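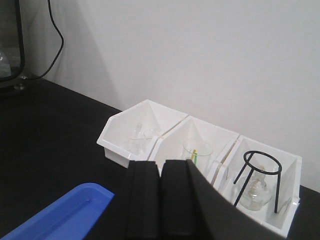

The Kamolrat group has opened its second round of example gathering for Alta, our learning system for laboratory sorting. Updates will be posted in this thread. 2020-11-25

1/ The current task is glassware. A flask, beakers and an alcohol lamp are stored in a row of three connected white bins. The operator guides the arm through each placement, and the wrist view is saved along with the arm's movements.

2/ Clear glass against white plastic is a hard case. Often only the rims and edges are visible from the wrist. We have kept the white bins for this round – the system will meet the same conditions in teaching laboratories.

3/ Each operator works in blocks of 24 examples, followed by a break. Failed grasps are kept and labeled as such. Examples interrupted by a person reaching into the work area are removed.

4/ Labels are checked by two reviewers under the direction of Wanpen Suksawat. Where the reviewers disagree, the example is held back until both have watched it again.

5/ The starting position of the arm is now changed between examples. In the March round it was fixed, and Alta learned to depend on it.

6/ Partner laboratories that wish to suggest objects for the next round may write to the Kamolrat office. Please include the size and weight of each item – sharp items cannot be accepted.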